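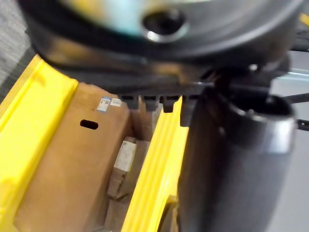

Yellow bin rails, cardboard cartons, and the gripper over the top of them.

I've now been through three budget rounds for robot arms, and in every one of them the arm was the easy part. Everybody loves the arm! The arm has a brochure. It has a reach and a payload and a nice round price, and you can put all of that on one slide and people nod. Then the slide goes into the plan for the year, the money gets approved, and by September I'm standing at a desk asking for more, looking like someone who can't add.

So this is my case for budgeting the other way around. Start at the box and work back toward the arm, and leave the arm until you've run out of other things to price.

I do equipment planning for a mid-sized parts distributor in Utolville. We ship brackets, filters, couplings, gaskets, all the little stuff that holds bigger stuff together. Most of it comes in cardboard and leaves in cardboard, and somewhere in the middle a person reaches into a bin and takes a carton out. That reach is what we're trying to automate. It sounds like nothing. I thought it was nothing too, when I put together the first request, which I wrote in an afternoon and was very pleased with.

Despina Tsoukalas runs our finance side and she sent that first one back with a single question in the margin: "What does it hold the box with?" I remember being a bit annoyed. It holds it with the gripper, obviously. But I had one line for the gripper, and the number on that line was a guess I'd copied from an old quote for a completely different job (moving trays, all the same size, all lying flat, about as similar to our work as bowling is to laundry). Our cartons are not all the same size. They don't lie flat. They lean on each other, they sink in the middle, they have flaps that come up and labels stuck wherever the supplier felt like sticking them. A bin on its third day on the floor looks like a suitcase somebody packed in a hurry.

And that's what you're buying for. You're buying for the third-day bin. The demo is always a first-day bin, and I don't blame the vendors for that one, I'd do the same if I were selling. But if you write the budget off the demo you've budgeted for a place you don't work in.

Let me give you our real numbers, or at least the ones I can share. We had 136 different carton sizes in the part of the warehouse we wanted to cover. Deisy Valderrama on the floor team went through the list with me and we worked out which ones made up most of the picks, and it came down to 22. Twenty-two! That one conversation changed the plan more than anything any salesperson ever told me. We stopped shopping for a hand that could pick up the world and started shopping for a hand that could pick up twenty-two boxes on a bad day. The rest stay with people, who are very good at it and already know where everything is.

I'd love to tell you that made it cheap. It made it possible to price, and I'll take that.

The trouble with grippers, from a planning point of view, is that they look like an accessory. They get listed down at the bottom of the quote with the cables. But the end of the arm is where all the bumping happens. It's what goes down between the rails of the bin, it's what meets the corner of a carton that's sitting a bit higher than the last one. Fingers wear. Pads wear. Things get bent, and then you wait for the new thing to arrive, and during the wait your expensive arm is a coat rack. I didn't have a line for spare fingers in my first budget at all. I had a line for a commemorative sign, because somebody upstairs wanted one, but no spare fingers.

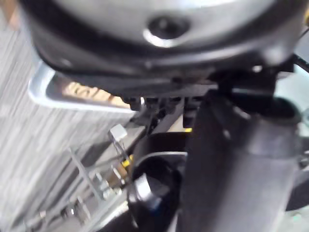
Speed is the other place where I got it wrong, and I see other people get it wrong the same way. You get a cycle time from the vendor and you multiply. So many picks a minute, so many minutes in a shift, and out comes a lovely number that pays for everything inside the year. I made that spreadsheet. It was gorgeous. What it left out was every moment when the arm isn't doing a clean pick: going back for another try, waiting for a bin to be swapped, standing still with a little light on until someone walks over. None of those are failures exactly, they're Tuesday-afternoon stuff, the ordinary texture of work, and they eat hours.

Igor Hrubý, who put in a similar cell over at Lestik a while before we did, told me to take the vendor's rate and then go and stand next to somebody else's machine for an entire shift before writing anything down. So I did, I stood next to his. My feet hurt and I drank a lot of bad coffee and I came home and cut my estimate hard. It took the payback out well past what I'd promised. I had a pretty uncomfortable meeting with Despina over that one, and I'd have it again, because the alternative was having the same meeting a year later with the money already gone.

People push back on this. Kvido Halás, who handles purchasing for us and is a lot better at getting a discount than I'll ever be, thinks I've swung too far. His view is that if you load every possible spare and every hour of fiddling into the first request, you never get a yes. You scare them off. Get the arm in the door, he says, and the rest will follow once they've seen it move. He has a point! Seeing it move is powerful. I've watched very serious people turn into eight-year-olds in front of one of these things.

But I think he's describing how to win an approval, and I'm more worried about month six. A machine that came in on a thin budget gets treated like a thin machine. There's no money for the second set of fingers, so people baby the first set and run it slow. There's no money for training, so one person knows how to restart it, and that person takes a vacation. Then the word gets around that the robot doesn't work, and good luck asking for the next one. We had a packing line from Charvát years ago that went exactly that way. Perfectly decent equipment. It ended its days under a tarp, and the people who'd been burned by it were the same people I had to convince this time.

Okay, so what do I put in now? My current request has the arm on the last page. First comes the stuff being picked, meaning the bins and the cartons and whether we can change any of it. (We could, a little. Jozefína Holub, who deals with our suppliers, got two of them to settle on one carton where they'd been using several. That cost us some phone calls and it did more for us than the fancier camera option I'd been drooling over.) Then the hand, with a full spare set, priced as if it will be needed, which it will. Then people's time, real hours with real names next to them, including the hours of whoever gets pulled off their regular job to help. Then floor space, power, guarding, the dull stuff. Then a reserve. Then the arm.

The reserve is where I get the most grief. I asked for 14 percent of the total and I asked for it without saying what it was for, because I don't know what it's for. If I knew, it would be a line. Finance people hate this, I understand why, and I've stopped apologizing. Every project I've been near has used its reserve, and the ones without a reserve used someone else's.

I'd also like us all to quit treating a trial as free. When a vendor offers to bring a cell in and let you try it, say yes, but put a number on it. You're going to clear a space. You're going to lose somebody good for days on end. Someone has to fill those bins and empty them and fill them again, in every kind of mess you can think of, and if you do it properly that's a real job. We ran ours for six weeks, and it was the best money we spent in the whole project, and I had originally written it down as zero.

There's one thing I still don't have a good answer to, and that's how long to plan for. The old rule here was that a machine earns its keep over a long stretch and then you run it for years more out of sheer stubbornness. I don't think the hands work like that. The arm might sit on its base for ages, but what's bolted to the end of it may well get swapped as our cartons change or something better comes along. So I've started splitting them, arm on one schedule and hand on a much shorter one, and the accounting software fights me every single time. Igor says they do the same at Lestik and their software fights them too. If someone has a tidy way of doing this I'd honestly buy them lunch.

Meanwhile the Jurholm site has seen our cell and wants one, and they sent me their draft budget last week to look over. It's one page. The arm is at the top, in bold, with a picture. I've written back and asked them what's in their bins.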